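Vimudley workshop members build table-top sorting arm

Mar 10, 2025

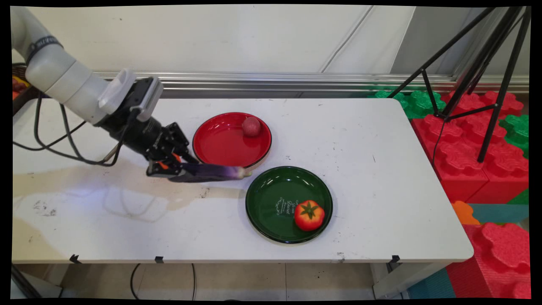
One reader of the workshop's newsletter wrote in last week to ask whether the arm would be kept for the members who built it, adding that a machine made in a shared room ought to be open to everyone who pays for the room. The Vimudley Community Workshop has confirmed that it will be available to all members from May, subject to a short induction.

The project, known as Trakar, has been under way for 21 weeks. Its aim is to produce a robotic arm that can pick up household objects and move them between plates, and that can be maintained by members without specialist training. The current trials use an aubergine, a tomato and a small ball, with one red plate and one green. The arm holds each item in a two-finger gripper with orange pads at the fingertips.

Work is carried out in the rear bay on Monday and Thursday evenings. The workshop met the cost of brackets, cabling and fixings, which came to 285 pounds, from its general materials fund. The arm itself is on long loan from Phuthong, a local repair firm, under an agreement that runs to the end of the year – with an option to extend.

Eight members are taking part in the build. According to the project notes, the greatest difficulty so far has been the grip on long, smooth items, which tend to turn when they are lifted by one end. The group has slowed the lifting movement and intends to try a softer pad before the next round of trials. Cable routing is also under review.

A demonstration will be held at Festari, the workshop's open weekend, in May. Places at the demonstration are limited to 20 for each session and may be booked at the front desk. Children are welcome if accompanied by an adult.

The wiring plan and parts list are kept in the project folder beside the tool store. Members who wish to join the build should leave their details at the desk – no previous experience is required.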